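Firkcombe Laboratory Reports Gains in Robot Handling of Thin and Open Objects
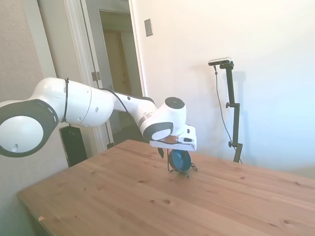
FIRKCOMBE, February

Researchers at the Firkcombe Laboratory for Applied Manipulation have released results from a new training method intended to help robot arms pick up and set down objects that depth cameras record poorly. The method, named Flidudus, was tested on thin discs, wire stands, racks and other items with narrow edges or open frames.

Objects of this kind are a common source of failure in household and light assembly tasks. A depth camera may return only a few scattered points from a wire, and a disc seen from the side can all but vanish from the data. A robot that plans its grasp from such a reading will often close its fingers too high, or push the object over on the way down.

Flidudus addresses the problem by asking the robot to slow down and look again during the last part of its approach. While the gripper is above the table, the system compares the current camera view with a short record of earlier views and estimates which parts of the object are missing from the depth reading. It then corrects the height and angle of the gripper before the fingers close. The same step is used in reverse when an object is being returned to its stand.

The laboratory trained the system on 2605 demonstrations, each recorded while a human operator guided the arm through a single task. It was then tested on 13 objects that did not appear in the training set. Over 1000 trials, the robot completed the assigned task in 847 cases. A version of the same system without the second look, run on the same objects and in the same order, completed 692.

"The arm and the camera were left as they were for both sets of trials," said Saulius Šimkus, who leads the project. "We changed only what the system does in the final moments before contact, and we were careful to keep the time limit the same as well."

The improvement was not even across the test set. Objects with a solid base showed little change. The largest gains came with wire frames, where the earlier system often mistook the tabletop for part of the object. Polished metal remained difficult, and seven of the failures with the new method ended in a safety stop when the gripper pressed against the table.

The added step also makes each attempt longer. Šimkus said the delay would be acceptable in a kitchen or a workshop but would need to be reduced before the method could be considered for a packing line.

The work was carried out on an ordinary wooden tabletop, under normal room lighting. According to the project team, this choice was made early in the study, after a first round of tests on a plain gray surface gave results that did not carry over to other rooms.

A second group, at the laboratory's Drurnthorpe site, will repeat the trials with a different arm. The Orellana Fund, which supported the first stage of the study, has extended its grant to cover that work. The demonstrations and the list of test objects will be made available to other research groups on request once the Drurnthorpe trials are complete.

© Firkcombe Laboratory for Applied Manipulation. All rights reserved. | Contact the Press Office | Back to top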